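Zemunine bench data: equipment planning card

Maintainer: Birgit Ackermann
Status: used for the July budget round

Purpose
Episodes from one two-arm table cell, kept to support purchase decisions for a second cell. Each episode is logged with the hardware fitted at the time and the parts consumed. The set is not tuned for training.

Contents
203 episodes, of which 22 are excluded from the wear figures for missing part logs. Views come from one head camera and the wrist cameras.

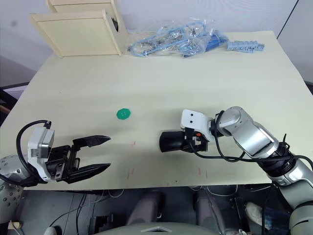 Cost lines are split into three groups: arms and controllers, grippers and fingers, cables and mounts. The third group was left out of the first Turunen quote and must be requested by name. Lead time is recorded per line in weeks from order.

Spares
Hold one full gripper per cell and two sets of fingers. Cables are budgeted as consumables. The Endance and Urkon quotes price them by the set; convert to price per arm before comparing.

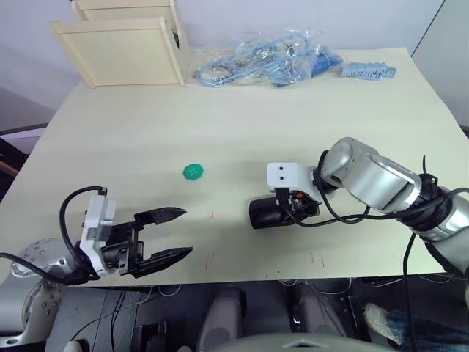 Table size should be fixed before arm reach is specified. A larger table raises the price of the arms, the base and the guarding, and the quotes do not show this as a separate item. Allow floor space for the operator's chair and for cable runs under the table.

Test objects
Small flat parts and ordinary desk items. Replacement cost is low and is booked to the cell, not to capital.
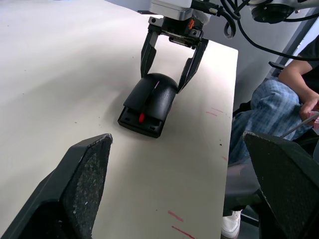

Wrist cameras are quoted per arm, with mount and cable. Bandwidth for the extra streams belongs in the computer line. Storage is planned at 896 GB per quarter for each cell.

Known gaps
No power draw data. Setup labor is logged for 17 episodes only and should not be used for staffing estimates.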